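Trunby Boards Support » Forum Software » Ticket: Off-topic section drops attachments and LaTeX after update
Status: Closed, fixed
Reported by: Analyn Belmonte
Board: Molterent community, Off-topic Discussions
Forum theme: Posari

Initial report
After the July update, long threads in Off-topic fail in two ways. Formulas in posts show as raw code with the dollar signs still in place. Image attachments show as a broken icon for guests and for members with fewer than 5 posts. Other sections are fine. The longest thread in the section has 870 replies and is the worst affected. Cache cleared, no change.

Staff reply
Please switch the board to the default theme and test again. Also send the value of "render limit" from the Posts panel, and say whether the Toom plugin is enabled.

Analyn Belmonte
Default theme: formulas still raw, attachments still broken. Render limit is 465. Toom is enabled, version 4. With Toom off, formulas render on the first pages of the thread but not on the later ones.

Staff reply
Two separate faults, then. Toom parses the post body before the formula filter and escapes the backslashes. The render limit is counted per thread and not per page on your build, so every reply past number 465 is skipped. Steps:
1. Admin > Plugins > Order. Move Toom below the formula filter.
2. Posts panel. Set render limit to 0 (no limit).
3. Admin > Maintenance > Rebuild post cache. Off-topic only is enough.
4. Open the thread in a private window and check a late page.

Analyn Belmonte
Steps 1 to 4 done. Formulas are correct on all pages, logged in and as guest. Attachments still broken for guests. I opened a test topic and attached two files to one post. As admin I get both.
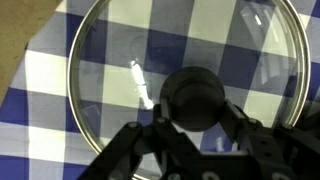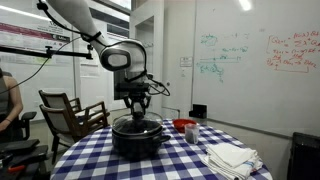

Glass pot lid and gripper.

As guest I get two broken icons and a 403 in the browser console for each. File size makes no difference. Renaming the files makes no difference.

Staff reply
A 403 points to permissions. The update moved "view attachments" from the board level to the section level. Sections with custom permissions did not get the new key. Off-topic is the only section on your board with a custom set - the rest inherit. Go to Sections > Off-topic > Permissions, add "view attachments" for Guests and New Members, save, and rebuild the permission cache.

Analyn Belmonte
Key was missing for both groups. Added, saved, rebuilt. Guest view now loads both files in the test topic and the older ones in the long thread. New Members also confirmed with a second account. Leaving Toom enabled in the new order.

Staff note
Render limit count logged as a bug. Leave the value at 0 until the next release - after that it can go back to the default. Ticket closed.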